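Ticket 1141
Status: open, waiting for reporter
Category: hand control / simulation
Opened by: Lacey Ashworth
Build: home arm with Skilden hand, Mavon control board, Voltdale power supply

Problem

The hand works in the simulator, but the fingers stop before the arm starts its reach. I see it in the kitchen setup and also in the empty test setup. On the real hand on my bench the same program runs to the end, only slower than I want. I would like to have both the same before I put the hand back on the arm.

What I did so far

1. I updated the control program in September. Before this update I did not use the simulator much, so I can not say if the fault is older.
2. I checked the joint names in the hand file against the list from the board. Two names were different. I corrected them. No change.
3. I put the step time back to the default value. No change.
4. I removed my own grip routine and sent only the "open hand" command. The fingers open, and then the log shows this:

hand: open, accepted
hand: hold
arm: waiting for hand ready
arm: timeout, code 112

I looked for code 112 in the Mavon notes that came with the board. It says only "no reply from end device".

Reply from Aebischer workshop, 9:40 pm

Thank you for the clear list. Code 112 means the arm side waits for a ready message. The real hand sends it by itself. In the simulator you must turn it on in the hand file, and the update writes a new hand file without this line. Please look for "report_ready" and set it to 1. Also please tell us which version of the hand file you have, the short one or the long one.

Reply from Lacey Ashworth, 10:25 pm

I have the long one. The line was missing, as you said. I added it and started the kitchen setup again. The timeout is gone from the log. Now I have a different question about the start pose, so I add the view from the simulator. The target is the bottle with the blue cap, and the hand should go from the countertop side into the dark compartment.
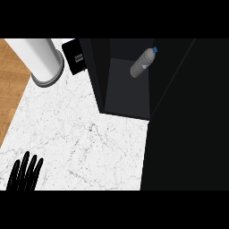
Do I need to calibrate the simulated fingers again after I change the hand file?

Only if you changed the joint limits or the joint order. The "report_ready" line has no effect on calibration, so you can keep your old values.

Open points

Start pose: Lacey will send the six joint values of the arm. Please copy them from the log and not from the slider window, the sliders show rounded values.

Slow motion on the real hand: we keep this in the same ticket for now. Please write down the speed limit from the Mavon board and the current limit set on the Voltdale supply.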